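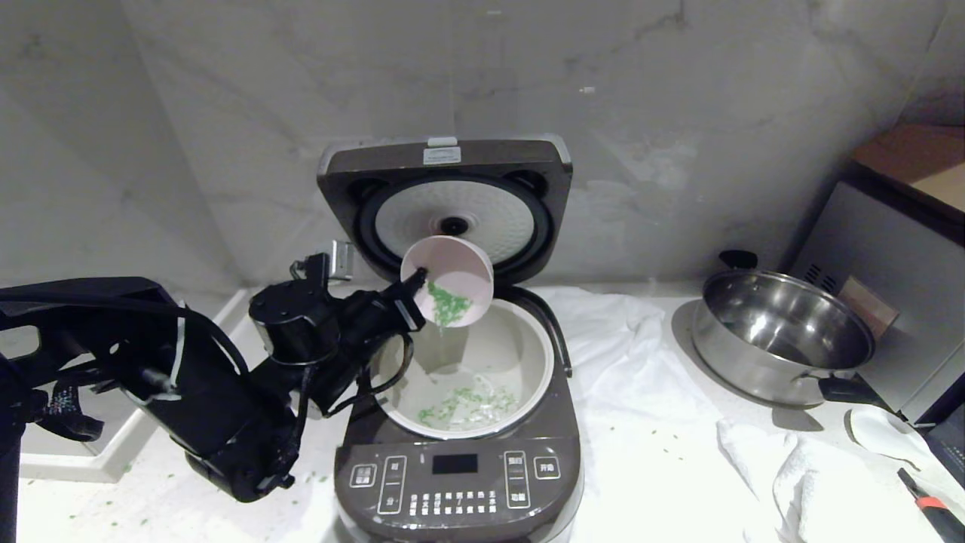
Staying at the Renda: Frequently Asked Questions

The Renda is a small adults-only hotel on the shore road in Flulton. These are the questions our front desk gets most often. If yours is missing, call or email us and we will answer it.

Booking and rates

How much does a room cost?
Garden rooms start at $156 a night and lake rooms at $200 a night. Both prices cover two people and include breakfast. Tax is added at checkout.

What is the minimum age?
All overnight guests must be 18 or older. Guests must be 21 to be served alcohol in the bar. We can't make exceptions for infants or for teenagers traveling with parents.

Is there a minimum stay?
Two nights from June through the end of September. The rest of the year you can book a single night.

Can I cancel?
Yes. Cancel three days or more before arrival and you pay nothing. After that we charge the first night. If you booked through a travel site, you have to cancel with them, and their rules apply instead of ours.

Do you take a deposit?
We hold a card number but charge nothing until check-in.

Arriving and leaving

What time is check-in?
3 p.m. You can leave your bags at the desk any time after 9 a.m. and use the bar and the grounds while you wait.

What if I arrive late?
The desk closes at 10 p.m. Call ahead and we will send you a door code. Your key will be in an envelope in the front hall.

What time is checkout?
11 a.m. Late checkout until 1 p.m. is sometimes possible. Ask the night before.

Is there parking?
There is a free lot behind the building. The entrance is on Suominen Street, and it is easy to miss after dark. Trailers and RVs do not fit. The public lot at the boat ramp takes them for a daily fee.

The spa

Is the spa included?
The sauna and the outdoor pool are included for all hotel guests. Massages and facials cost extra and need to be booked ahead.

Why is it called Silik?
Silik was the name of the ferry that used to stop at our dock. The spa is in the old ticket building.

Can I use Silik without staying at the hotel?
Day passes are sold on weekdays outside the summer season. The same age rule applies.

Do I need a swimsuit in the sauna?
Yes, in both the sauna and the pool. Towels and robes are provided. Please bring your own sandals, or buy a pair at the desk.

Food and drink

When is breakfast served?
From 7:30 to 10:30 a.m. in the dining room. If you are leaving earlier, tell us by 8 p.m. and we will pack something for you.

Do you serve dinner?
Dinner is served most nights from 5:30. The dining room is small, so reserve a table when you book your room.

Can you handle allergies and special diets?
In most cases, yes. Vegetarian and gluten-free dishes are always on the menu. For anything else, write to us before you arrive. We use nuts and shellfish in the kitchen and can't promise that a dish has no trace of either.

The rooms

Are pets allowed?
Dogs are allowed in the two ground-floor garden rooms for an extra cleaning fee. Other pets are not allowed.

Are the rooms accessible?
Room 3 has a roll-in shower and a wide door. There is no elevator, and the lake rooms are all upstairs. The path to the spa is paved and has one short slope.

Is there Wi-Fi?
Yes, free in every room. The signal is weak at the far end of the garden.

Can I smoke or vape?
Outside only, at the bench by the parking lot.

Contact

How do I reach you?
Dial extension 984 from any room phone for the front desk. Before your stay, use the phone number or email address in your booking confirmation. We answer email within one business day.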